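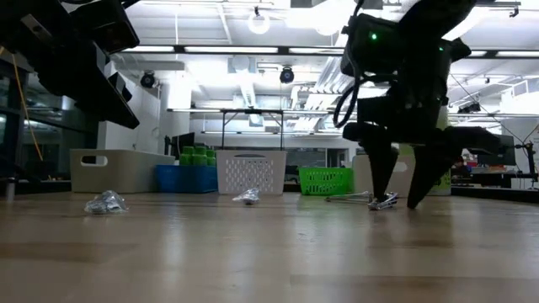

June, Litance bench notes, afternoon

Clearing up again. Foil and clear wrappers are still the worst thing we ask it to do. Cups, fine. Anything with a rigid side, fine. A scrunched bit of foil is a different shape every time, and once the fingers have squashed it it's different again.

Running total on the tidy-up job is 2,363 picks since the Heltness move. Last 200 were rubbish only. Didn't score them seperately by type, should have. From memory the foil gets picked and then slides out on the way to the bin, the clear stuff gets missed altogether. Depth reads straight through it to the wood. Tried dropping the approach height a touch, fingertips rub the table, don't like the noise.

Glare no help either. Want to try with the blind down and half the lights off, same objects, same places, see if the clear ones show up any better.
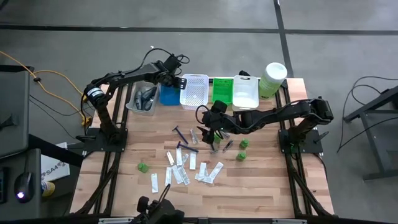

Bathroom-cabinet sort: razors, packets, green cubes, back into the containers behind. Packets are the trouble. 11 on the table, and where they overlap the thing reads two as one and goes for the join. Flat on the wood there's nothing to get a finger under. A person drags it to the edge with a fingertip and doesn't think about it. We have no drag move. Write one??

Cubes are boring, leave them in as a check.

Razors: go for the handle, never the head end. Lying at a slant is OK if the wrist turns first. Needs redoing for the other arm, offsets are still Tamuno's old ones.

Would I have it at home yet? No. Would I have it in the Farnlow packing room on one kind of box all day, yes, probaly now. Kitchen table after tea, kids' wrappers everywhere, a long way off. Slow too. I could clear the lot by hand before the second arm has finished planning.

To do
- drag-to-edge move, packets first
- score by object type from now on!!
- lights test
- softer finger pads, the ones in the drawer are too thick
- another 1,000 picks before anyone changes the camera height again

Left arm wants its cable looked at, will do after the lights test.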